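What the arm took over, and what it left for us

Meenakshi Nambiar and I did our placement at Norker in February, in the small packing room where sample kits get put together for customers. My half of the project was the people. Meenakshi did the arm, so if you want gripper settings you should read her part – I mostly sat on a stool and asked nosy questions.

A kit is a lot of little parts going into trays, and it used to be all hands. One shift packed 115 kits on a normal day, and everybody I talked to mentioned their wrists before they mentioned anything else. Now 55 of those kits are meant to go through the arm once it's ready, and the two packers on the shift take turns looking after it.

I figured people would be worried about their jobs, and a couple were, but what came up way more was boredom! Deepika Devadiga has packed there longer than anyone and she told me the old work let her talk all day. Watching an arm doesn't, because you have to keep one eye on it and you lose the thread of whatever story you were telling. She also likes it more than she expected to. She's the one who decides where things go on the mat for a trial, and she got annoyed (rightly, I think) when the first training sheet from Rovico called her an "operator" and had no space to write down what she'd changed.

The other thing is breaks. By hand, you stopped when your tray was done. With the arm there's no obvious stopping point, so people were drifting past the 2 o'clock break without noticing. Mr. Annamalai, the shift lead, has put it on the whiteboard now and that seems to be enough.

If I had more time I'd go back and compare with the Allport site, where they rotate people every hour. I'd also ask for the pay grades, which I was too shy to do. 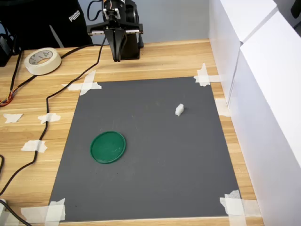
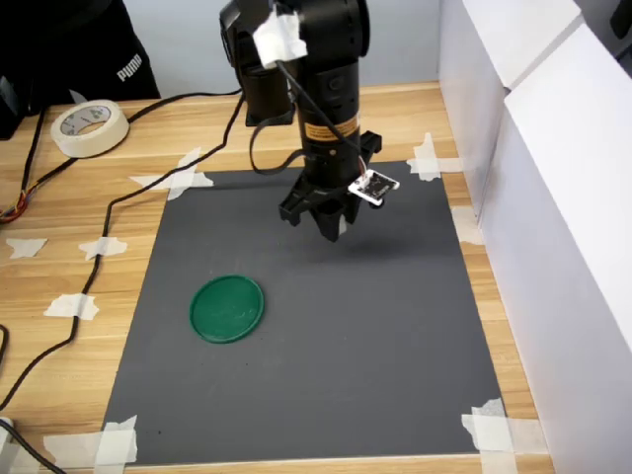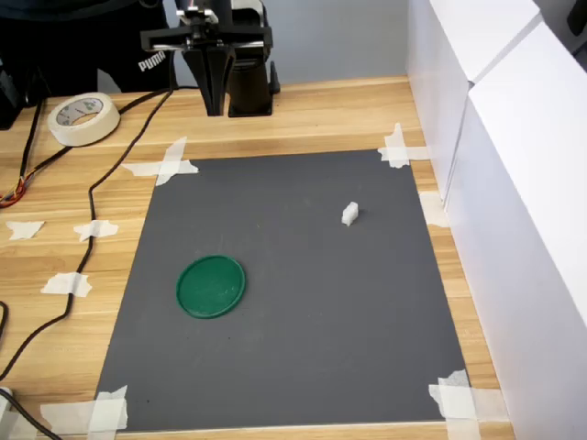
The trial table at Norker, with the green lid on the mat and the gripper over the table.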